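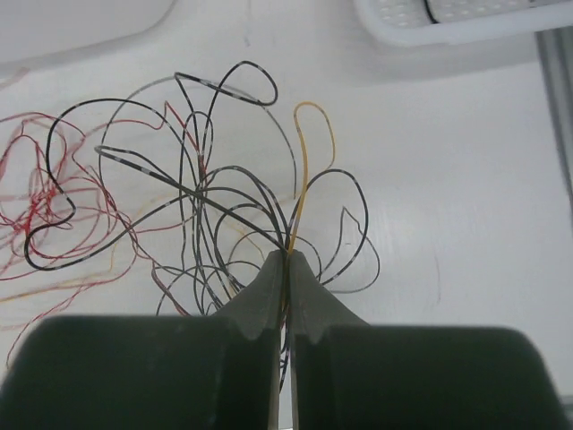
My test for whether the machines are coming for the chores has always been the drawer. You know the one. Every house has it, and ours is full of leads for phones we no longer own, plus the odd bit of wire saved from something that broke. Until a robot can sort out that drawer, I'm not worried about my Tuesday evenings.

Factories have the same drawer, only bigger. Auður Þórarinsdóttir spent years on the benches at Gunnlaugsson, where they make up wiring for lift panels, and she says a new starter could strip and sort a tangle by the end of the first morning. She also says most of them hated it, so there's your case for automation.

The trouble is that wire doesn't keep still. A box is the same box after you've picked it up. Pull one end of a snarl and the rest moves, usually into a worse snarl. Thick wire springs back, thin wire clings to everything, and the fine stuff behaves like hair in a plughole. My fingers can feel when a loop is about to give and when it's about to become a knot. Two fingers and a lens have a lot more guessing to do.

Can they pick wire up? Yes, fine, I'll give them that. Picking up is the bit I can do while on the phone. Putting the black ones here and the red ones there, without dragging the whole nest along, is the job. Same with socks, same with necklaces, same with fairy lights in January.

I tried the drawer myself in June, to be fair to both sides. It took me 34 minutes and I gave up with over 20 leads still in one lump. They're back in the drawer now.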